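Floltville Shared Kitchen Group
Minutes of the July meeting: snack counter and pantry shelf

The meeting opened at 3 p.m. in the Altness room, with tea already poured and a very good turnout. The minutes of the last meeting were approved with one spelling correction (it is Goossens with two s's, one in the middle and one at the end – apologies to the supplier).

1. Matters arising

The new price list from Goossens has come in and was passed around. Rice cakes are up a little and raisins are down. The group was delighted to hear that the split-case option is back, so we can order half a case of crackers again and stop eating the same flavor for a whole season!

The spare key to the dry store has been found and is back on its hook.

2. Snack counter

This was the main item and everyone had something to say. The counter has become the friendliest spot in the building, and the group wants to keep it that way while making it easier to wipe down at the end of the day. Most of the talk was about what should be left out and what should go back on the shelf. Chips got the longest discussion, Nacho Cheese in particular, as they are the clear favorite and also the crumbliest thing we buy.
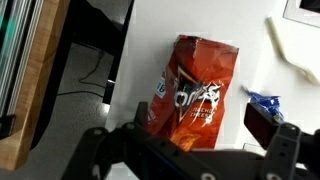
Wokemen asked whether bags of chips need to be on the counter at all, when a lidded tub would keep them crisp and save people hunting for a clip. The idea was warmly received, though several members like to see the bag so they know what they are getting, and one pointed out that the ingredients are printed on it. A compromise was reached that pleased both sides: the bag may stay out while people are snacking, and whatever is left at closing goes into a tub with the ingredients panel cut out and taped to the lid.

Empty wrappers were raised next. The group agreed that a small bin at counter height would do more good than another sign, and there was real excitement about a swing-top one seen in the Goossens catalog. It holds 3 quarts and would fit under the end of the shelf. Agreed to buy one and try it through the end of summer.

3. Plates and serving

Everyone likes having snacks put out on a plate – it looks welcoming and people take what they want without reaching into the bag. It was agreed to keep doing this. Small plates are to be topped up little and often, and loose crumbs brushed off before the next snack goes out. The soft brush lives in the left-hand drawer. Please put it back bristles up.
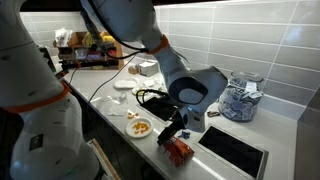 The counter, with orange snacks on a plate and the shelf at the far end.

4. Pantry shelf and jar

The wooden shelf at the end of the counter was praised all around. Having boxes and packets on the lower tiers works well, and the proposal is to put heavier items at the bottom and anything in a plastic bag on top, where it won't get squashed. Wokemen offered to write shelf labels in thick marker. Gladly accepted.

The big glass jar is staying. It was suggested that wrapped packets be the only thing kept in it, with no loose candy, and this was agreed in under a minute (a record for this group). Whoever refills it should check that the lid is sitting down properly afterward.

A request for a second jar, for tea bags, was held over until we know how much room the new bin takes up.

5. Budget

The snack fund stands at 900 dollars. Approved from it: 60 dollars for lidded tubs and the swing-top bin, and 12 dollars for labels, tape and a fresh marker. The regular Goossens order continues unchanged apart from the crackers, which move to half a case.

6. Any other business

The tasting afternoon was such a hit that the group would love another one. Suggestions so far are seaweed crackers, plantain chips and a blind comparison of cheese puffs, the last of which got a round of applause. Ideas can be added to the sheet inside the pantry door.

The dish towels need washing more often. A second set will be brought in from the Altness room cupboard.

Actions
Order tubs and bin from Goossens – supplies team
Shelf labels – Wokemen
Tape ingredients panels to tub lids – whoever closes up
Tasting list to the next meeting – supplies team

The meeting closed at 4:15 p.m. The next one will be in the same room, and members are asked to bring a snack the group hasn't tried yet.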